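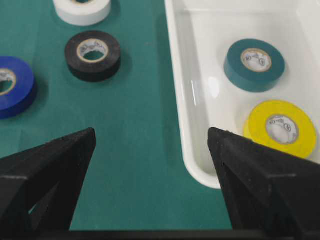 Tape on the green mat, 4 July 2026

Well, diary, I know the rest of the street is out in the yard with sparklers, and I have spent the better part of my holiday on electrical tape. It began with the lamp cord. I wanted one little piece of black to mark which plug was which, and to get at it I had to empty the whole drawer, and by then I was in it up to the elbows and thought I might as well carry on.

I had forgotten how cheerful the colors are when they're let out! Blue has always been my favorite, a proper royal blue, and it's the one I never want to use up. The white I go through like bread — every jar in the pantry has a strip of it with something scribbled on top.
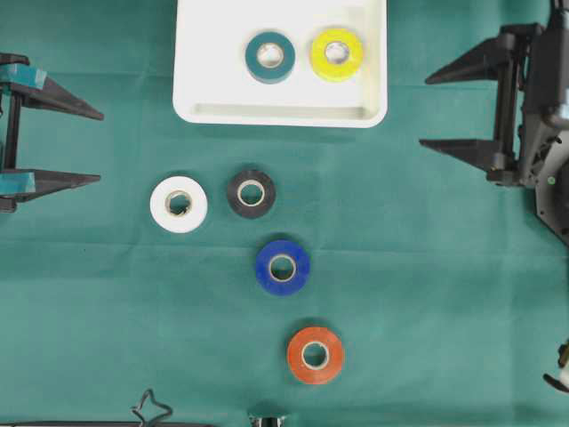 Định Châu

The white tray came from Forberg years ago and has held seed packets, then buttons, then nothing much at all. It is shallow, so you can see what you have without digging, and tape lies nicely flat in it. My first idea was to put the bright ones in there and leave the plain ones out, but is blue bright or plain? I went back and forth on that far longer than a grown person should (and let my tea go cold doing it).
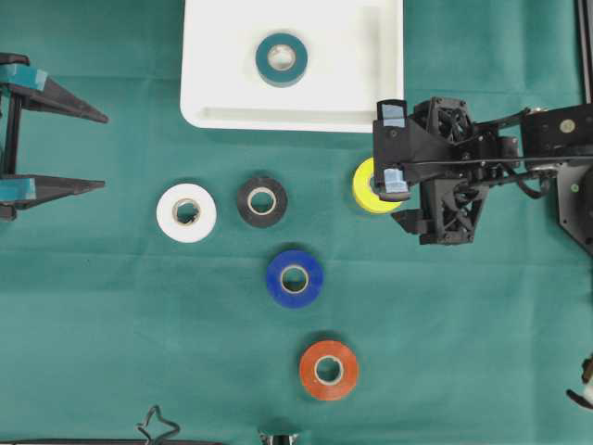

Then I thought of going by use instead, the everyday rolls closest to hand and the ones I hardly touch at the back. That teal I bought for the garden hose in February and I don't believe I've needed it since. Yellow is for the extension cords, orange for anything I mustn't unplug, like the freezer. I do like having a system, even if I'm the only one in the house who can read it.

Tomorrow I'll wipe out the drawer and look for the good scissors. Must also remember to call Lại back about the beans.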